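Storing a Mixed Play-Kitchen Set: Fit, Stacking and Put-Away Time
Year 2 Product Design, individual project report
Supervisor: Rimantas Baranauskienė
Submitted Sat 7 June

1. Background

Play kitchens in nurseries and family rooms are rarely made up of one product. A starter set is bought, food is added later from another maker, and handmade pieces come from relatives or craft stalls. The storage supplied with the starter set then stops fitting. Most of the settings I visited in January kept everything in one deep box, which was tipped out at the start of play and filled by hand at the end.

The project brief asked for a storage method for a set of this mixed kind. The method had to use containers already on sale, take up no more shelf than the deep box, and be usable by a child of four with an adult nearby. Making a new container was ruled out by the brief on grounds of cost.

2. The set

The set used for the work contains pans, plates, bowls, cups, a drainer, utensils, food and a sauce bottle. The cookware and tableware are rigid. The food pieces differ in shape and do not stack. The sauce bottle is made of felt and keeps its shape only as long as nothing heavy rests on it.

For the purposes of storage the items were put in four classes:

Flat: plates, the frying pan
Hollow: pot, bowls, cups, drainer
Long: spatula and other handled utensils
Loose: food, sauce bottle

The classes describe how an item packs. They say nothing about how it is played with, and this caused some trouble later (see section 6).

3. Method

All layouts were laid out on a white tabletop before being tried in a container. Items were set down by class, then moved next to or inside one another to find which pairs could share space. A pair was accepted if both items could be lifted out without holding the other one down. 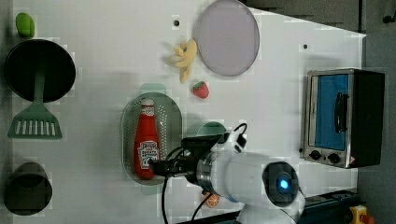
Hollow items offer the most useful space in any kitchen set, and the first question was what should go inside them. Food is the usual answer, but small food at the bottom of a tall pot is hard for a child to see and tends to be left there. The drainer is a better host. It is shallow, its sides are rounded and its floor is wide, and the ketchup bottle lies lengthwise in it with the cap at one end, so the longest of the loose items is held in place without a compartment of its own. The spatula was less easy to place. With its handle under the frying pan it takes up little extra room, but the slotted head still sticks out to the side, and in a crate that head decides the width of the whole layer. The banana is also awkward, as the loose strips of peel spread outward and catch on whatever is next to them. It was moved to the top layer in every later layout.

Once a layout had been accepted on the table it was repeated in each of three containers:

Girken crate: rigid, open top, inside length 336 mm
Hasari box: soft sides, zipped lid
Kivlow tray: rigid, shallow, inside height 100 mm, made to stack

The deep box used by most of the settings served as the baseline. A fourth container, the Hirano caddy, was considered and dropped before testing. Its centre handle divides the floor in two, and neither half will take a plate lying flat.

Put-away time was measured with a stopwatch from the first item lifted to the last item released. Lids were not included in the time. I carried out the adult runs myself. The child runs took place in the family room of a community centre, with a parent beside the child throughout. No child was asked to repeat a run if they lost interest, and unfinished runs were not included.

4. Results by container

4.1 Deep box (baseline)

The deep box is quick to fill and needs no instruction. It has two faults. Rigid cookware ends up on top of soft items, and anything small falls to the bottom. To find the strawberry it was usually necessary to take out most of the contents, and in practice the box was tipped over instead. The felt bottle came out creased along one side after several days of this.

4.2 Girken crate

The crate took the full set in two layers. Flat items went on the floor, with the frying pan lowest and the plates on top of it. The pot was placed in one corner with the bowls beside it, one inside another. Utensils were laid along the long side. At 336 mm the crate is long enough for the spatula to lie straight, provided the pot is moved to the opposite corner.

The second layer consisted of the drainer, used as a lift-out tray for the sauce bottle and the larger food. This worked well. The drainer can be taken out in one movement and set on the table, which makes the lower layer visible straight away. Small food pieces went round the edge.

The mean put-away time for the adult runs was 59 seconds. Child runs were longer and much more uneven. The times are not averaged here; there were too few finished runs for a mean to be of any use.

4.3 Hasari box

The soft sides give way when rigid items are pushed against them, so almost any layout can be made to fit. The same softness means that no layout stays as it was left. After the box had been carried from the shelf to the table the stacked bowls had tilted and the utensils had slid underneath them. The zip was too stiff for most of the children. The box was not taken further.

4.4 Kivlow trays

The trays gave the clearest view of the contents. One tray was used for each class, with the loose class spread over its own tray in a single layer. Children could find an item at once and returned it to the correct tray more often than with any other container.

The limit is height. The pot stands taller than 100 mm and prevents the next tray from seating properly, so it must either go in the top tray or be laid on its side. Laid on its side it rolls. The stack also takes up more shelf than the deep box, which puts it outside the brief.

5. Materials 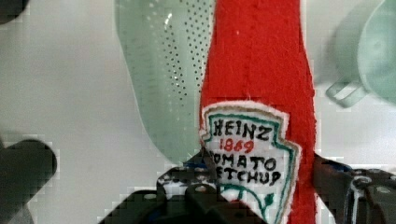
Felt needs more room than its size suggests. A rigid item can be wedged between two others and come out unchanged, but felt takes on the shape of whatever is pressed against it, and fibres along the edges catch on rough plastic. It also picks up crumbs and dust from the floor of a container. For this reason the soft item should be kept on the top layer, and in something with holes or slots so that dirt drops through when the container is shaken out.

Lettering drawn by hand on fabric is a second concern. A printed plastic label can be wiped. A hand-drawn one should be treated as if it will rub, and it is better for the label to face upward than to lie against the floor of the container. No cleaning tests were carried out on the felt, and I make no claim about how it would stand up to washing.

The rigid pieces raised fewer problems. Smooth surfaces slid against each other freely when stacked. Perforated surfaces hooked onto the corners of other items now and then, mostly when the drainer was lowered at an angle.

6. Discussion

The Girken crate with the drainer as a lift-out tray meets the brief. It fits the shelf space of the deep box, protects the felt and keeps small food near the top. Its weak point is the order of filling. If the drainer goes in first the rest of the set will not fit above it, and several children did put it in first. A picture card fixed inside the crate was tried for this and helped a little, mainly by prompting the parent.

The four classes in section 2 would be set up differently if the work were repeated. Children grouped items by use. The spatula went with the frying pan and the ketchup went with the food, whatever the card showed. The first of these groupings happens to pack well in the crate. The second matches the loose class as written. Bowls and plates were treated as one group by nearly every child, and the layout works against this by putting plates in the bottom layer under other things.

Rimantas Baranauskienė pointed out at the interim review that the timing method favours containers with no lid. This is accepted. The Hasari box would have done worse still if the zip had been timed.

7. Limits of the work

One set was used. A set with a second pot, or with longer utensils, might not fit the crate at all. The adult runs were all made by the same person, who improved with practice, and the order of containers was not varied. Shelf space was checked against one shelf unit only.

8. Recommendations

Use a rigid open crate with an inside length of at least 336 mm.
Place flat items first, then the pot in a corner, then nested bowls.
Lay utensils along the long side, opposite the pot.
Use the drainer as the top tray for soft and long loose items, label side up.
Keep the banana and any other food with loose parts out of the lower layer.
Fix the filling card at child height on the inside wall of the crate.

Further work should look at a spacer for the Kivlow tray that would allow the pot to stand upright. A cardboard ring was made for this but was not ready in time for the child runs.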